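Household Waste in a Shared Kitchen
Student project report, Sultudcombe
Group members: Dorin Jitaru, Sânziana Rusu, Grigore Manole
Supervisor: Stela Sima
Submitted 23 November 2021

1. Background

Our group looked at how rubbish is dealt with in a small kitchen used by several students. The kitchen is on the ground floor of Feltlow, where Grigore and Sânziana live. The residents had complained that packaging stayed on the table after meals and that the bin was always full by evening. We wanted to find out what was being thrown away and whether the layout of the room had anything to do with it.

2. The room

The cabinets and white counter turn a corner, with the gas stove on one stretch. The stove is used most days and usually has a wok and a large steamer pot on it. Meals are eaten at the round table, and food is often unpacked there as well.

There is one bin for the whole kitchen, a light blue plastic basket with holes in the sides. Residents use it for everything, including packaging that could be recycled.

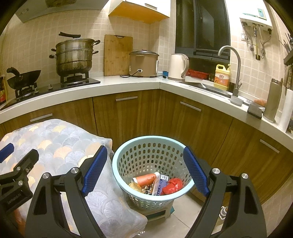 Fig. 1. The kitchen bin with mixed waste, including a box and a red plastic bag.

3. Method

We weighed the contents of the bin every evening for 5 days. Dorin brought a luggage scale and we hung the waste from it in a carrier bag. On the first evening the reading was 1,600 g and on the last it was 2,000 g. The scale did not settle well with light loads, so we did not weigh paper and plastic separately as planned. We sorted them by hand on newspaper and wrote down which was the larger pile.

We also checked the table after the evening meal. Anything left on it was noted as food, packaging or tableware.

4. What we found on the table

Food and packaging were mixed together on the cloth. In Fig. 2 a paper cup is on its side next to a crumpled clear bag, and the lettuce is still partly in its plastic. There is a bread roll further back. Residents told us they leave things like this because they are not sure what is finished and what somebody still wants.

Cornel Cârstea, who cooks most evenings, said he clears the counter first and leaves the table to the others. The others said they thought he did both.

Fig. 2. The table with food and packaging on it.
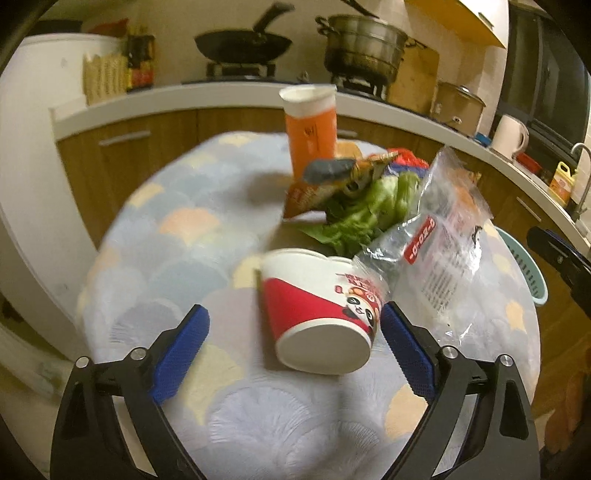

5. Results

Packaging was the larger pile on every evening except the second, when a lot of vegetable peelings went in. The heaviest single item we recorded was a bag of old rice at 179 g. Paper cups took up a lot of space for their weight, and flattening them made room in the basket.

The holes in the basket let small crumbs and tea leaves through when no liner was used. We think a lined bin with a lid would suit food waste better, and the present basket could be kept for dry packaging.

6. Problems and further work

Five evenings is a short period and the residents knew we were weighing. Sânziana would like to repeat the work in July, when fewer people are in the building. The weighing sheets are with Stela Sima.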